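From: Eleni Janevski
To: Planitz house list
Subject: Re: Re: the dish rack, again

On a morning in November, Petkov wrote:
> Could we please agree that the rack is for drying and the cupboard
> is for storing? I counted 17 mugs on the counter at 7 a.m. and not
> one clean spoon. Also, who bought this rack? Nothing stands up in it.

I bought it, thank you. It came from Ballis, it cost me 12 dollars, and I stand by it. Mugs go upside down along the side. Bowls lean, they don't stack. If you stack them they hold a puddle, and then somebody tips the puddle into the cutlery drawer and writes to the list about it.

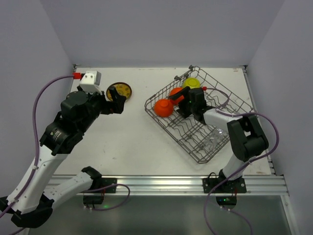 The rack with bowls and a glass in it. Yellow plate still on the table.

I grant you the wavy wires take some getting used to. Small plates slide around unless you wedge them against the little prongs at the end, and the flat ones I'd just dry by hand and put away. Yes, by hand. There are towels on the hook, bought by me, also without a vote.

As for storing things in the rack: guilty, mostly with the orange bowls, which I use every day and see no point in walking to the cupboard. I'll try to do better if whoever owns the lasagna pan comes and gets it.

Spoons I can't help with. Try Bridovik's desk.

Eleni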